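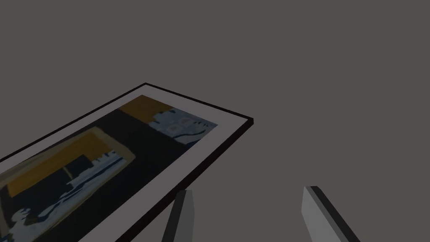
4. Running the open day demonstration

This section covers the visitor demonstration: a simulated gripper and a framed picture, shown on the big screen while people stand round and ask questions. It's the part of the Bremedport open day we enjoy most! You don't need to be a programmer to run it, and the whole thing fits nicely into seven minutes, or longer if you have a chatty group.

Before the doors open

1. Start the Temorum computer and log in with the "visitor" account. The staff account shows the project files, so please leave it alone today.

2. Open Flistis and choose Scenes, then Framed picture. Loading takes 98 seconds on the older machine. The screen stays blank for most of that.

3. Choose Wrist view. Visitors love this one, as they see the job from just behind the fingers.

4. Set the speed slider to Slow. At full speed the approach is over before anyone at the back has found their glasses.

5. Press Run once with no audience and watch it to the end. Then press Reset.

Note: the scene picks a new angle for the frame at each reset. A steep tilt is normal and makes for a much better talk than a frame lying square.

During the demonstration

6. Invite the group to come in close. Before you press Run, ask them where they would put the two fingers. You'll get some wonderful answers (children nearly always go for a corner).

7. Press Run. Let the fingers come up to the frame, then press Pause. Talk about the thin moulding, and how little there is to get hold of.

8. Press Run again and let the attempt play out. If the grip slips, say so and have another go. Groups often cheer louder for the second try!

9. Hand the controller to a visitor. The left stick moves the gripper, the right stick turns it, and the trigger closes the fingers.

Caution: the controller lead crosses the walkway. Keep it under the rubber strip at all times.

Caution: do not press Reset while a visitor is steering. The view jumps, and some people feel queasy.

If something goes wrong

Message 178: the controller has lost its connection. Unplug it, count to five and plug it back in.

Message 575: the scene did not load fully. Close Flistis and go back to step 2.

For anything else, ask Gyula Kozma at the Fodor desk by the main entrance. Benedek Orbán looks after the scene files and would love to hear which questions your visitors asked.

Section last changed Mar 27, 2023.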